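ピッキングセルの保守手順はどこまで効いたのか
自律システム演習 最終報告書 第2班
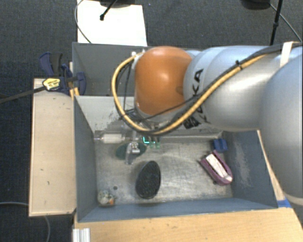 本報告は、演習室のピッキングセル「Biris」を4月から引き継いだ班が、保守と調整の作業をまとめたものである。前年度の班が残した手引書には「毎回、始業時に原点確認、ケーブル点検、グリッパ清掃を行うこと」とあるが、その効果を示す記録はどこにもなかった。そこで我々は、手引書の項目を守ることより、どの項目が停止回数に関係しているのかを調べることを課題とした。最初に疑ったのはケーブルの取り回しである。黄色い被覆のケーブルは腕に沿って走り、オレンジ色の関節の左側を大きく回って手首へ下りている。細い黒い線もその横を通る。手引書はこの曲がりを「余裕があり良好」と評価しているが、余裕の量を測った形跡はない。関節を大きく振ったときに足りるのか、逆に余ってビンの壁に引っかかるのか、静止した姿勢を見ただけでは判断できない。

1. 試験の条件
ビンの中に形と硬さの違う物を置き、1個ずつ把持して持ち上げる動作を繰り返した。全部で800回である。把持の計画にはソフトウェア「Valente」を初期設定のまま使った。初期設定で十分だとは思っていないが、保守の影響を見るときに計画側まで変えると、何が原因か分からなくなる。
試行は前半と後半に分けた。前半は手引書どおりの始業点検を行い、後半は原点確認だけを残した。物の配置は班員が手で戻しており、厳密には再現できていない。

2. 停止の内訳
記録に残った停止は38回で、そのうち22回が把持失敗による再試行の上限超過であった。残りは通信の途切れ、非常停止の誤操作、原因不明に分かれる。原因不明が多いのは、ログの時刻と作業日誌の時刻がずれていたためで、これは我々の落ち度である。時刻合わせは試験の途中で行ったので、それ以前の分は突き合わせができない。
ケーブルが直接の原因と確認できた停止は2回だけだった。どちらも腕を限界近くまで回した姿勢で起きている。手引書が最も紙面を割いているのはケーブル点検なのに、実際の停止にはほとんど現れない。点検していたから少なかったという反論は当然あり得る。ただ、この2回はいずれも点検を行っていた前半に起きた。件数が少なすぎるので、どちらの主張の根拠にもならないと考える。

3. グリッパの清掃
指先の拭き取りは、手引書では必須とされている。後半で省いたところ、平たい物の把持失敗はやや増えたように見えた。しかし後半は平たい物を試す割合も高かった。割合をそろえて数え直すと差は小さくなり、清掃の効果と呼べるほどのものは残らなかった。拭き取りに使う布を途中で替えたことも影響しているかもしれない。
なお、指先のパッドは「Duken」の交換品を試験の前に取り付けた。摩耗の進んだ状態は調べていない。

4. 架台と固定
木の板を青いクランプで留める方式は、前年度の班が仮設として始めたものらしい。引き継ぎ資料には「早めに恒久的な固定へ」と書かれたまま、一年が過ぎている。我々も恒久化はしなかった。締め直しを行った日と行わなかった日で原点のずれを比べたが、測定に使った定規の読み取り誤差より小さい差しか出なかった。固定が十分なのか、測り方が粗いのかは区別できない。次に測るならダイヤルゲージが必要である。

5. 手順の改訂案
始業時の原点確認は残す。ケーブルは静止姿勢での目視をやめ、関節を低速で両端まで動かしながら見る。グリッパの清掃は汚れを認めたときに行い、行った時刻を必ず日誌に書く。クランプの締め直しは週の初回だけとする。
この案で停止が減るという証拠はまだない。減るのは点検にかかる時間である。中間発表では助言元のDrosent社から、点検項目を減らすことへの懸念が示された。懸念はもっともだが、その場で根拠となるデータは示されなかったため、案はそのまま載せる。

6. 残った作業
時刻同期の設定は演習室の計算機に保存し、手順を日誌の表紙裏に貼った。原因不明の停止については、ログを消さずに共有フォルダに置いてある。改訂案の試行は6月2日に始め、停止の分類表は本報告と同じものを使う。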